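Bench Notes: Teaching a Gripper to Pick Up Your Worst Bottle

Last updated October 2022

We use cookies to remember your preferences. Accept | Manage

Most of the tips on this page concern glue. This one concerns a study we ran at the Avstead workshop, in which a two-finger gripper learned to grasp kitchenware by copying people, and in which I learned how many ways there are to squeeze a bottle badly. The method is plain enough to steal if you have an arm on your own bench.

Adhiambo Mwaipopo recorded 81 demonstrations by steering the arm by hand. We trained one policy on all of them, then a second on the 56 she considered tidy. The second did better, which she has mentioned.

Tip 1. Start every demonstration with the fingers wide open.
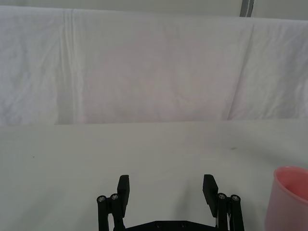
Sounds obvious. In our first batch the starting gap was whatever the last person had left it at, and the policy faithfully learned to be undecided. It would open a little, close a little, and approach the target like a man looking for his reading glasses. Pick one starting width, write it on tape, stick the tape to the bench.

Tip 2. Practice on something battered.

New bottles are smooth, even, and a poor preparation for life. Pull one from the back of the cupboard. If the coating is chipped and the sides are no longer quite true, so much the better: the fingers have to settle where the bottle is, and your policy gets to see that happen.
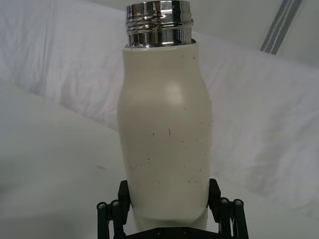
Cap off, grip low, specks and scratches included at no charge.

Tip 3. Hold low and say so in your notes.

We tagged each demonstration with a grip height, using a little labeling script called Zeltonik. It takes 3 seconds per clip and saves an afternoon of squinting. Without the tags, high grips and low grips got averaged into a grip somewhere in between that suited no bottle we own.

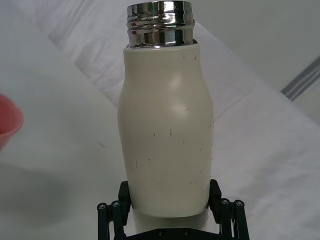

Wrist cameras are nosy, and a policy will use whatever they give it. Ours spent one memorable session steering by a dish towel, having decided this was the important part of the job. Hang plain cloth and clear what you can, then vary the leftovers on purpose. A red bowl at the left edge of the view is fine in one clip, provided it isn't parked there in all of them. We trained for 3000 steps before we thought of this. Think of it sooner.

Tip 4. Keep your failures in a separate folder.

Sang, our name for the second policy, still misses. We save every miss with a one-line note, and the notes have been worth more than the loss curve.
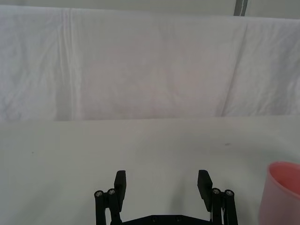
Most of ours say "closed too early." The fix was to have Adhiambo pause for a breath before each close, so the clips contained a clear moment of being in position. Patience can be taught by example, at least to Sang. The older policy lives on a drive marked Stasine and is not consulted.

Next month: getting epoxy off a cutting mat.

12 shares | 5 comments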